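Subject: Re: Clear bins for winter things, and what to do with my table top
To: the Budholm household list
Date: July 2018
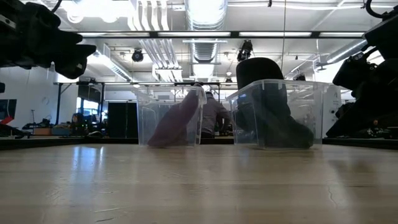 Two of the clear bins on my table, the mauve thing in the left one and the dark one on the right.

Dear all,

Thank you for the many answers to my question about storing winter things in summer. I answer the longest one between the lines, as I think it is easier to follow.

> I would not use clear bins at all. You will see every untidy
> thing in them and it will annoy you until November. We have
> the grey ones with lids from Flamier and we write on the
> side what is in there.

I had the grey ones before, four of them, and I wrote on the side also. The difficulty was that after one winter the writing was not true any more. My family puts back things where there is space, and then the box with "gloves" has scarves in it. With the clear ones I can look from the door. In the picture you see what I mean: the mauve piece is leaning up in its bin and the tip comes a little over the rim, and from the other side of the room I still know which one it is. For me this is worth some untidiness.

> Which size did you buy? The shop in Neremholm has a few
> sizes and they do not fit into each other, be careful.

I did not measure before buying, I must admit. The dark thing stands well above the rim, so if I want a lid on that bin I have to lay it down or fold it. There is free space on the right side of the same bin, so perhaps I only packed it in a lazy way. I will try again with the high part turned to the side. Does anybody know if the lids from Neremholm are flat, or if they have a raised part in the middle? A raised part of 3 cm would already help me.

The rims go outward, and this takes more space on a shelf than I expected. My shelf is 89 cm wide inside. If you plan your shelf, please measure at the rim and not at the bottom, where the bin is narrower.

> For soft things I put a sheet of paper between the layers.
> It is old-fashioned but my mother did it and her wool was
> always good.

I like this very much and I will do it. Should it be tissue paper, or is ordinary brown paper also good? I have a large roll of the brown one left from moving house. Someone else on the list wrote that brown paper can give colour to light wool if the cupboard is damp. Our cupboard is on an outside wall, so I ask.

> You said the table is also a worry. Is it the Dehghan oil
> again? I told you it needs a thin coat.

Yes and no. The surface is still glossy and I am content with the colour. But at the near left side there are two short scratches, one pale and one darker, and on the right there is a thin wavy line in the finish which goes towards the edge. I do not know if this line is a real crack in the wood or only in the top layer. When I pass my fingernail over it I feel almost nothing. The scratches I can live with. The line I do not like, as I am afraid it will become longer in the winter when the heating is on.

My plan is to clean it, leave it for 7 days without anything on it, and then decide. If it is only the finish, I would rub this part lightly and put a thin coat again – thin, I promise. If it is the wood, I will ask for advice before I touch it. Has anyone here repaired such a line without doing the whole top? I am a bit afraid of getting a dull patch in the middle of a shiny table.

> And please tell us if you find something for under the
> bins, mine made marks.

I use a piece of felt when they stand for a long time. For sorting I put them directly on the wood and I lift them, I do not push. So I do not believe that my scratches come from the bins, but I cannot be sure of it.

One more question to everybody: do you wash hats and soft things before you put them away, or only air them? I read both, and I would like to close the bins before we travel.

With kind greetings to all in Budholm and outside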